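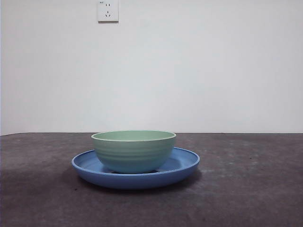 2 min read

Reviews > Kitchen > Table-clearing arms

Peninah Biwott runs a café and wants to know why she should pay 3,000 for something that handles a bowl and a plate. "My nephew does that for pocket money," she says. Komomero lent her its arm for 17 days in November.

She has doubts about the sales talk. "They kept saying 'any crockery'. I asked about greasy crockery and got a brochure."

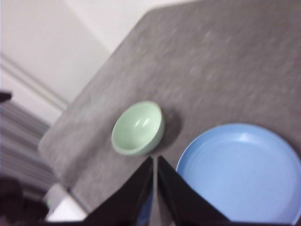 Black fingers, green bowl, blue plate: the Komomero arm's own view.

Hanyu Wan of Komomero says the price includes setting up and five visits. Biwott asked what a sixth would cost. She is still waiting for the figure.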